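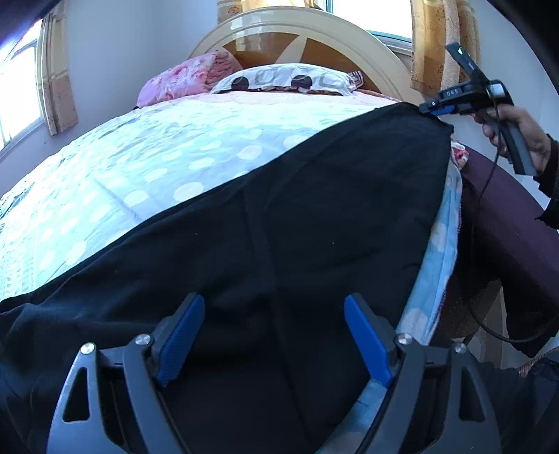
Istia hand-held grippers in use on dark cloth, bedroom trial.

The Istia pair was assessed at Ciston in December 2019 against the Arai model reviewed in September. Each set consists of 2 grippers. Testing was confined to bedding and clothing, and 437 grasps were recorded over 55 sessions.

The ridged blue pads held thin cloth securely at a corner. Thick seams were less reliable, and the Arai remains the better choice for them. Black trousers proved the hardest item for the camera, as folds were difficult to tell apart.
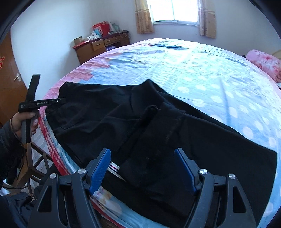 Kimie Kinoshita replied that the Arai had given her the same trouble with dark cloth, and asked that the cable be made longer.

The Istia is recommended for light fabrics.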